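Oluf Toft @oluftoft
Thread on drying laundry indoors in January without wetting the walls. Figures are from my flat in Drelthorpe, second floor, one bedroom.
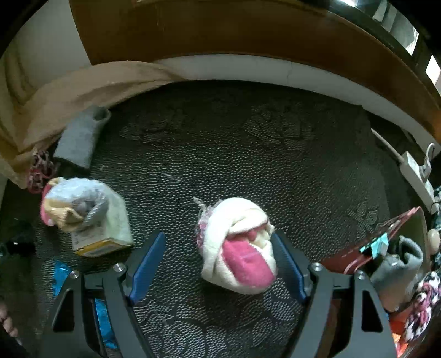
2/ Start with the spin. A higher spin speed takes out water that the room would otherwise have to deal with. I use the fastest setting for cottons and towels, and a slower one for wool.

3/ Weigh the load dry, then again after the spin. The difference is the water going into your air. Kitchen scales won't do it. Luggage scales and a bag will.

4/ Shut the door of the drying room. Open the window 2 cm, or run the extractor. An open door just moves the damp to the coldest wall in the flat, usually behind a wardrobe.

5/ Humidity by the rack reached 80% with the window shut. If yours stays there overnight, expect mould on the window seals first.

6/ Spacing matters more than heat. One layer per rail, thick seams outwards, socks unrolled and hung by the toe.

7/ My dehumidifier draws 188 W. Multiply by hours run, divide by 1000, then multiply by your unit price. Mine goes off when the towels are done, normally before bed.

8/ Josiane Leclerc asked about heated racks. I haven't measured one. Will add readings if I borrow hers on Wednesday.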